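Thermal paste on an old workstation, and when to replace it

9 March 2020

The workstation I use for rendering has been running hotter than it did when new. The fan curve has not changed and the dust filters are clean, which leaves the paste between the processor and the cooler.
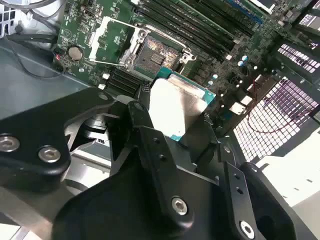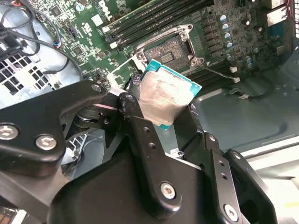

Does thermal paste need replacing on a fixed schedule?

Most pastes last for years if the cooler is left alone. Temperature under load is a better guide than age. The exception is when the cooler has been lifted for any reason, in which case the old layer should be cleaned off and a new one applied.

I keep 2 tubes in the drawer, Kuvar and Konix. The Kuvar is thicker and harder to spread in a cold room. The Konix is thinner and tends to separate in storage, so the first bit out of the tube goes on a scrap of card. Both give the same result on this machine to within a degree, and I would not pay extra for either.

For cleaning I use isopropyl alcohol and a coffee filter, which sheds less fluff than kitchen roll. Wipe from the outside inwards – the other way pushes residue over the edge. Let it dry before applying anything.

My test is a long render with the side panel on and every core at 100 per cent. In August the same job ran 9 degrees warmer than in winter, so I now write down the room temperature next to each reading. The log is a plain text file.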